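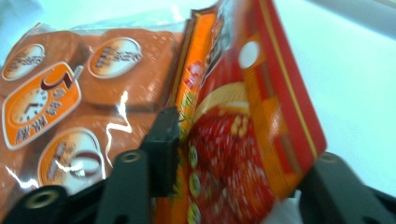
What size heat-set inserts should I use for a printed gripper?

M3 inserts cover nearly every joint on a small hand-held gripper. Go down to M2.5 only where the wall around the hole gets too thin, like the mounting tabs for the camera, and don't mix the two on the same part or you will grab the wrong screw every single time.

Okay, so now the long version! This page covers how I put together my second hand-held gripper at the Irkdale shared workshop. The first one worked for an afternoon and then the finger links started to wobble, and it was all my own doing: I had driven screws straight into the plastic. So most of what follows is about the links, the inserts and getting both fingers to close in the same place.

What you need

Black PLA or PETG for the links and fingers (mine is Gremwood PETG, matte, which hides layer lines nicely)
Brass M3 heat-set inserts and matching button-head screws
A soldering iron with an insert tip
A small flat square
A strip of thin rubber sheet for the finger pads
A parallel spring or a bit of shock cord for the return
A camera mount, if you want to record what the fingers are doing

Printing the links

Print the links flat on the bed, with the pivot holes pointing straight up. I know it's tempting to stand them on edge to fit more on the plate (I did that the first time, and one of them split along a layer when I squeezed hard). Four walls, 40 percent infill. Slow the outer wall down if your printer allows it, since a round hole makes the next part much easier.

Our workshop printer is an old Dow with a bed that runs a touch low on the left, so I keep my links on the right half and leave the left for fingers. If yours is level everywhere, lucky you!

Setting the inserts

Heat the iron, rest the insert on the hole, and let the weight of the iron do most of the work. Push gently when it's about three quarters in. Then pull the iron off and press the top flat with something cold and metal. I use the back of the square. You want the brass a hair below the surface, so that the next link slides over it without scraping.

If one goes in crooked, heat it again right away and nudge it upright. Waiting until everything is cool and then forcing a screw into it will pull the insert right back out, and you get to print that link again. Ask me how many I printed again.

Putting the fingers together

Lay out the two sides as mirror images before you pick up a screwdriver. Really, do it on the bench and look at it for a minute. The left and right links look almost the same, and it's very easy to build two left hands.

Screw the pivots down until the link stops moving, then back off a quarter turn. It should swing under its own weight but not rattle. A dab of weak threadlocker keeps it there. Go easy on the threadlocker, because some kinds attack plastic, so try it on a failed print first (I have a whole box of those if you're ever in Irkdale).

Next, close the fingers and hold them up to a window. If you see a wedge of light between the pads, one finger is leaning. Nine times out of ten it's a pivot screwed down too far. Loosen it, close the fingers again and retighten with them held shut.

Glue the rubber on last. Rough up the finger tips with sandpaper, put on a thin layer of contact cement, wait until it's tacky and press. I left the pads off for my first tests so I could see what the bare plastic would do. It's a good thing to try once, if only so you know how much the rubber helps.

Spring tension

This is the part I fussed over the longest. Too stiff and your hand gets tired in minutes. Too soft and the fingers don't open all the way between picks. I hung a bottle from the trigger and added water until it just started to close, then weighed the bottle on the kitchen scale. It came out at 615 grams with the first spring and 634 with the one I kept. I wouldn't go past 700 for anything you plan to hold for a whole evening.

Trying it on real things

Start with a block of foam, then move on to groceries. Food packaging is a great test because it's slick and it bends, and it moves when you touch it. Pinch a package by its edge, lift it, tilt it, and set it down again. Watch the pivots while you do it, if you can, or have the camera watch them for you.

Go slower than you think you need to. When I swing the gripper at normal hand speed, most of the printing on the packages smears in my recordings, and I'd like to be able to read it later. More light helps too.

Files

My links are a remix of the Trurnia finger set, version 2, with the holes opened up for the inserts. The only other change is a thicker wall at the upper pivot. If you print at a different scale, check the hole size before you do the whole plate, one test link is enough.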